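Caring for Your Nosidar Table: Your Questions

Can I wipe it down every day?
Of course you can, and we hope you'll enjoy it! A soft microfiber towel, barely damp, is all most tables ever need. Go with the grain and take your time.

Which way should I fold the towel?
Whichever way feels comfortable, really. 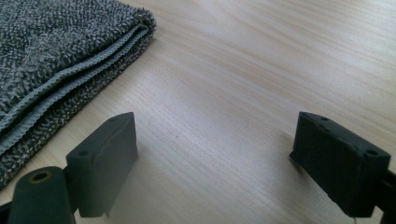

We like it folded over on itself, so there's always a fresh side waiting when the first one gets grubby (and it will, bless it).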